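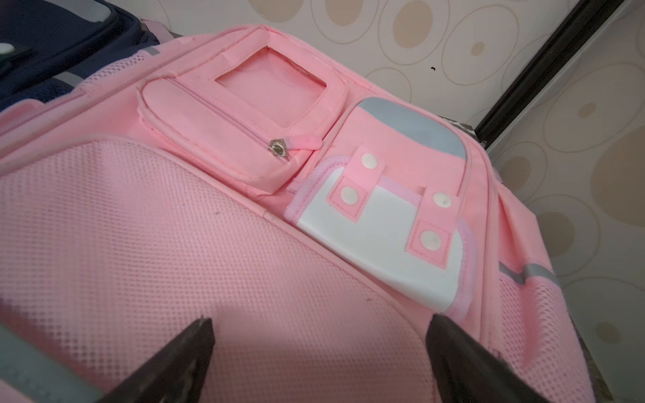 # Bags, Mostly

A page of other people's luggage, kept by Adaeze Okoro in Zudberg. I mend bags in the back half of what used to be a wool shop on Skenberg Lane. The front half is still full of wool, which came with the lease and which I've stopped arguing with.

The page began as a way of showing customers what could be mended. It has drifted. People now write in about the bags themselves, and one woman wanted to know whether a rucksack I'd put up in October was her brother's (it wasn't, and he should look after his things). The captions are mine, as are the opinions.

## On the bench

**Pink, child's, lying on its back.** A bag with more safety equipment than my first car. Reflective patches, a clear window for a name card, and four white snap buttons to hold down two very short straps on a white panel. I'd like to meet whoever decided on four.

**The mesh.** Padded, pink, and peppered with a few dark specks, as the backs of children's bags are. Lukewarm water, a drop of washing-up liquid and a soft nailbrush. Stand it in the sun afterwards if you have any. We're in Zudberg, so I use the airing cupboard.

**The little pocket.** Big enough for a bus pass or a modest quantity of gravel. The zip has a silver pull with a pink fabric tab beside it, and I always check these by doing them up with gloves on. If I can't manage it, a six-year-old in a cloakroom has no chance.

**The stitching.** Slightly frayed in places round the pocket and the window. I trim the fluff, run a new line just inside the old one and pretend it was always there. Pulling the loose ends is very satisfying and will cost you the window.

## Things I get asked about pink

Can it be dyed navy for a younger brother? Yes, in the sense that it can be dyed. Pink synthetic fabric under navy dye comes out the colour of a bruise, and the plastic bits stay exactly as they were. The thread has its own views. I did one once for a family on the hill and they were very nice about it.

Can it go in the washing machine? The label, if it has survived, will say no. You'll do it anyway, so empty every pocket, do up every zip, put it in a pillowcase and choose the coolest, slowest wash you've got. Take it out before the spin. Reflective strips crack if they're wrung about, and once they've cracked they reflect in the way a pavement reflects.

Never tumble dry one. I have smelt it.

Is it worth mending a child's bag at all, when they'll want a different one by spring? I charge less for small bags and I still get told this, usually by somebody holding the handbag they've brought in for the third time.

## Small parts, listed for the people who like small parts

**Snap buttons.** I bought a box of 600 in white because white was the only colour left, and it has turned out to be the one everybody needs. They go in with a hand press. If a snap pulls out and leaves a ragged hole, it wants a scrap of webbing behind it before the new one goes in, or you'll be back within the month.

**Zip pulls.** The slider usually wears out long before the teeth do, and people throw away the entire bag. Squeeze the slider gently with pliers, a bit on each side, and try again. Gently. I keep a jar of the ones that were squeezed with enthusiasm.

**Name windows.** Clear plastic goes cloudy, then stiff, then splits at a corner. I cut replacements from the covers of old ring binders. Write the card in pencil if you're hoping to hand the bag down, and in marker if you've met your child.

**Thread.** Bonded nylon on big cones, 4000 metres each. I bought the pink in a fit of optimism and should finish it when I'm eighty-one. There's a 2000-metre cone of lime green as well, if anyone has a lime green emergency.

## Before you bring one in

Turn it upside down over the bin and shake. Then do it again, because the first go only gets the things that wanted to leave. I've been handed bags containing half a sandwich, a recorder, a wet sock and, in one case, the previous term's homework in very good condition.

Tell me what's wrong with it. "It's just gone" is a popular diagnosis and I can work with it, though it goes faster if you tie a bit of wool round the bad place. I can supply the wool.

Small repairs are usually ready in 2 weeks. If it's a school bag I'll try to be quicker, and the child can borrow one from the hooks by the door. The loan bags are all brown and extremely sensible. They come back very promptly.

## Odds and ends

Buckles and webbing come from Fulladano, who answer the telephone. The foam for back panels is from Jayasinghe, two doors up, who does sofa cushions and lets me have the offcuts for cake.

If you know of a source for pale grey-blue reflective fabric in anything smaller than a warehouse roll, please write. I've been sent silver, I've been sent yellow, and I've been sent a waistcoat.

The shop opens at half past nine and shuts when the light goes. Knock hard, the wool muffles everything.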